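Freezing bread rolls, how long is too long?

plosum87
Did a huge bake on Saturday and froze the lot in plain white bags. So pleased with them!
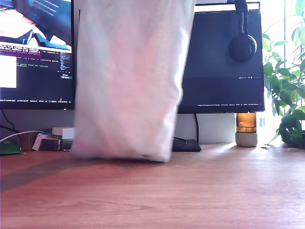 Do you lot slice before freezing? I never have.

Maddocks
Always slice! Straight in the toaster, lovely.

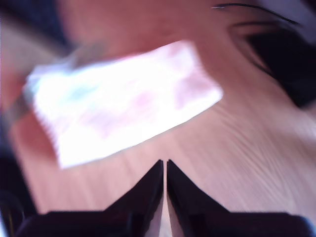 Five weeks is my limit though - after that they taste of freezer.

galano_m
Disagree, mine were great after three months. Double bag them and warm at 176 degrees. 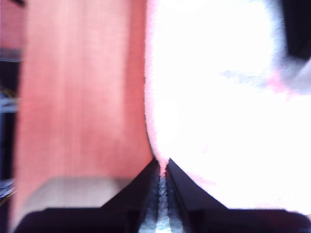
I'd never slice first either, the edges dry out.

plosum87
Brilliant, trying both!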